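# Clavel: annotated solo piano recordings

Clavel is a set of short solo piano recordings with note-level and phrase-level labels. It was put together for work on tempo tracking and phrase detection in slow, quiet music, where onset detectors trained on pop and dance material tend to do badly.
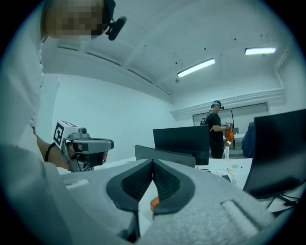 The current release is 1.2 (July 2022). It replaces 1.1, which had a pedal column offset in the tracks from the Voyle sessions. Results computed on 1.1 should be rerun if they use pedal data. Note onsets did not change.

## Contents

| Part | Tracks | Source |
|---|---|---|
| `main/` | 200 | Primex sessions |
| `extra/` | 111 | Voyle sessions |
| `check/` | 8 | tracks labeled twice |

The tracks in `check/` are copies of tracks in `main/`. Do not count them again when reporting totals, and do not use them for testing if the originals were in your training split.

Each track has three files with the same stem:

- `.flac` — stereo audio, 48 kHz, 24 bit
- `.notes.csv` — onset, offset, pitch, velocity
- `.phrases.csv` — phrase start, phrase end, label, confidence

Times are in seconds from the start of the audio file. Pitch is a MIDI note number. Velocity is left blank where the instrument had no sensor bar, and this applies to all of `extra/`.

## Recording

The Primex sessions used a grand piano with a close stereo pair and a sensor bar under the keys. The Voyle sessions used an upright in a smaller room, with one pair placed behind the soundboard. The upright has audible damper noise and a slow B-flat above middle C. No noise reduction was applied to either part.

No track is longer than 600 seconds. Silence at the start was trimmed to half a second. Silence at the end was left alone, so the decay of the last chord is complete. Some tracks have a chair creak or page turn in the tail.

All pieces are original and were written for the project by Muthu Rai. Most are in a major key, in three or four, with a sustained left hand. Improvised takes are marked `imp` in `tracks.csv`.

## Labels

Notes from the sensor bar were aligned to the audio and then corrected by hand. Notes for `extra/` were transcribed by ear with the Flotus editor, and onset times there are less precise. Inner voices under heavy pedal are the weak point.

Phrase labels were made by Eluned Hopkin, who worked from audio only, with no score. Labels are `open`, `close`, `link` and `free`. Confidence is 1 to 3, with 3 the highest. A phrase may overlap the next one — this is intended, and parsers should not reject it.

For `check/`, the second set of labels is in `.phrases_b.csv`. It was made by Muthu Rai. The two sets often disagree on `link` and `free`. We suggest merging those two labels unless the difference matters to your task.

## Loading

```python
from clavel import load

tracks = load("main", velocity=True)
for t in tracks:
 print(t.stem, t.phrases[0].label)
```

Calling `load("extra", velocity=True)` raises `MissingColumn`. Pass `velocity=False` for that part.

## Known problems

- Offsets in `.notes.csv` mark key release. With the pedal down, the sound goes on past the offset.
- Tuning drifts during the Voyle sessions. A reference pitch for each track is in `tracks.csv`, column `a4`.
- One composer wrote everything. Models trained only on Clavel will learn his habits, in particular the delayed bass note at a phrase start.
- There is no fast or loud music in the set. It should not be used as a general piano benchmark.

## License

Audio and labels are under CC BY-NC 4.0. The loader is under the MIT license. Credit should name Clavel and the release number.

## Planned

Release 1.3 is planned for August. It will add tempo curves for `main/` and fix the stem names that contain a space. Label corrections can be sent as a pull request against `labels/`, with one track per commit.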